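Print this page
E-mail this page

Week 2 notes: talent agencies, digital launches and the fan event

Prepared by Nga Phí. Updated March 14, 2026.

Read these notes before the tutorial. The set case is the Trerine launch file, which is held in the unit folder under Fillska.

2.1 The in-house title

An entertainment agency that publishes its own magazine or web series is acting as publisher, producer and manager at once. The performer's management contract does not normally cover all three. Lợi Đoàn's reading for this week separates them as follows.

Management: commission on outside engagements.
Production: a fee or share for work on a program the agency owns.
Publication: a licence over name, likeness and voice, limited by term and territory.

Where the contract is silent on publication, the agency usually relies on a general publicity clause. Such clauses were drafted for posters and press calls. Whether they extend to a paid digital issue is a matter of construction, and students should be able to argue it both ways.

2.2 The launch event

A launch event has a press function and an audience function, and the running order shows which one the organiser has favoured. In the Trerine file the press call is 30 minutes and the audience segment 72. Cover talent appears in both. The supporting cast of the travel series appears only in the second, a point Domingo Paredes takes up in his commentary — he treats it as a billing question, although the contracts do not mention billing at all. 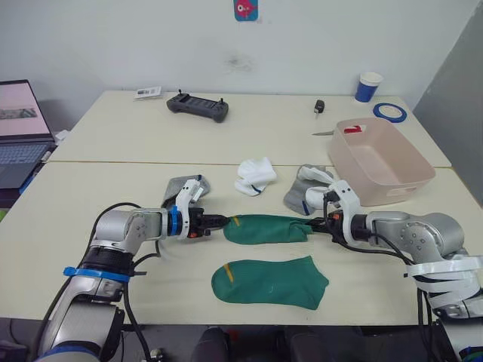
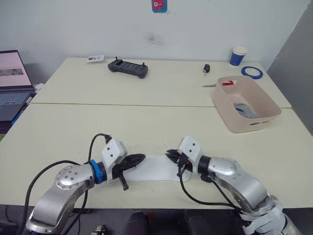
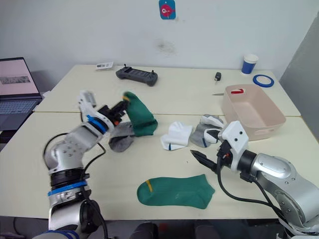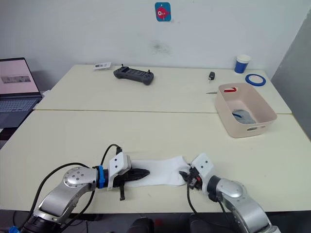

Attendance in the file is given as 3,462. The figure is for tickets issued, including complimentary tickets, and should not be cited as a door count. Sponsors' reports often use the two interchangeably. Check which one the sponsorship agreement refers to before calculating any bonus.

2.3 Travel formats

A location series made with an agency's own talent carries costs that a studio program does not: accommodation, insurance, location permits and lost availability for other work. Hodžić, the production company in the case, recovers part of these from the host resort in return for on-screen acknowledgement. Note the following.

(a) The acknowledgement is owed by the producer. The performers have given no undertaking to the resort.
(b) A performer's personal posts from the location fall outside the agreement unless separately contracted.
(c) Lasuver, as distributor, may cut the acknowledgement from overseas versions. Clause 30 allows this without notice.

Tutorial preparation

Thảo Phùng's group will present for the agency and Phúc Đào's group for the performer. Each side should bring a marked-up copy of the publicity clause and a one-page schedule of fees. The assessed version is due in September.

Print this page
E-mail this page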